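论坛 > 居家收纳 > 桌面与小柜 > 两层抽屉的小木柜,到底放不放桌上?

柜子刚到家
楼主
求意见,急。上周二下的单,Plimik的小木柜,两层抽屉,浅橡木色,黑把手,146块。本来想塞书桌底下放充电线、胶带、电池那堆东西,结果桌下横梁挡住了,塞不进去!现在只能搁桌面上。越看越占地方。退还是留?退的话运费自己出,烦。

半块橡皮
2楼
留啊。桌面上放个柜子多正常,我家也有一个,上层笔下层票据,用了两年没挪过窝。顶上还能放杯子。

zollton老用户
3楼
不同意楼上。桌面就是干活的地方,放个方墩子在那儿,手都没处搁。我之前用Zollton那个布的收纳袋,挂桌边,12块钱,够用了。退。

半块橡皮
4楼
布袋子挂两个月就塌了好吧……而且拿东西要翻到底,抽屉一拉就看见。

柜子刚到家
楼主
回3楼:挂袋试过,猫会掏。。。
回2楼:顶上放杯子不怕留水印吗?木头的

Sanne Hoekstra
5楼
会留印。我那个就有一圈,擦不掉了。后来垫了块软木。想省事就别放喝的,放本子、台历都行。还有把手,新的时候螺丝松,先把抽屉拉出来从里面拧紧再装东西,别等装满了再弄,我就是装满了才发现的,全倒出来重来,气死

南门阿灰
6楼
关键看桌子多深。浅桌子别放,深桌子往后推,靠墙,前面照样写字。楼主桌子多深?

柜子刚到家
楼主
没量,等下。反正键盘前面还剩一大块。
另外抽屉面板跟柜框之间有条缝,这个算质量问题吗

南门阿灰
7楼
有缝才对,没缝夏天一潮就卡死。缝歪不歪?左右一样宽就不用管。

zollton老用户
8楼
缝大进灰。反正我不喜欢。

半块橡皮
9楼
你是啥都不喜欢哈哈

Jae-in Sun
10楼
说个摆法。别正对着自己放,稍微斜一点,抽屉口冲着你常用的那只手。我是左手拿东西多,所以柜子放右后方、抽屉朝左前。正着放的话每次拉抽屉都顶到键盘。斜着放看着是有点乱,但是顺手,试试再说退不退。

南门阿灰
11楼
斜着放我受不了,强迫症。东西就该跟桌边平行。而且斜着占的地方更大,角上那块三角全废了

Jae-in Sun
12楼
三角那块放水瓶刚好啊,哪里废了。水瓶放柜子旁边,不放顶上,印子的问题也没了。

zollton老用户
13楼
瓶子放旁边手一带就倒,电池抽屉旁边放饮料,心真大。

Jae-in Sun
14楼
拧上盖子不就行了……贴张图,自己看,浅色木头配深灰桌面我觉得挺好看的,可乐瓶就在柜子边上
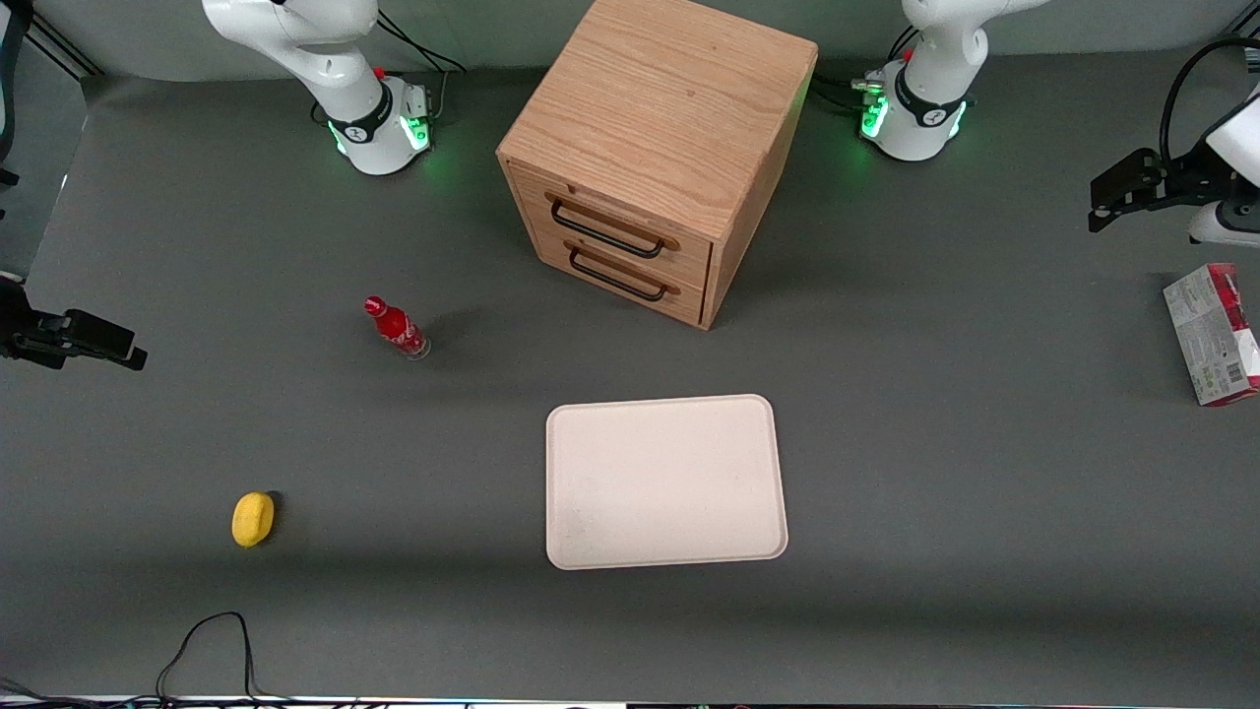

鹿特丹,九月

柜子是橡木浅色那款,跟楼主说的差不多,也是两层黑把手,纹路挺清楚。斜放就是这个意思,抽屉不冲正前面。我的分法:上层天天用的,剪刀、胶带、u盘;下层一个月碰一次的,说明书、备用灯泡。不要按大小分,按多久用一次分,不然上层永远关不上。

柜子刚到家
楼主
懂了,斜着放我晚上试一下。深灰桌面配这个颜色确实可以,我的桌子是白的,感觉没这么搭

Sanne Hoekstra
16楼
白桌子也行的,垫个深色桌垫,抽屉底下再贴毛毡,不然拖来拖去划桌面。毛毡买自粘的,四个角贴,中间不用。

南门阿灰
17楼
毛毡同意。斜放还是不同意。

柜子刚到家
楼主
更新:试了,斜着确实好拉,但是我家人路过就给摆正……已经摆正两回了。先留着不退了,毛毡下单了。桌深还是没量,忘了。
有没有人知道Cuypers的抽屉分隔板能不能塞进去?他家页面没写尺寸

半块橡皮
19楼
别买分隔板,拿硬纸盒剪一下就行,牙膏盒子高度正好

zollton老用户
20楼
纸盒招虫。

读者留言

Wim De Bruijn:抽屉滑轨那里抹点蜡烛,木头对木头的那种管用,金属轨的别抹。

Floor De Graaf:我的放玄关了,装钥匙口罩,比放桌上强。桌上还是空着舒服。

路过的:同款,下层把手装歪了一点点,看久了也就那样

Floor Van den Broek:求问毛毡贴完会不会高低不平?我的贴了一晃一晃的,是不是贴厚了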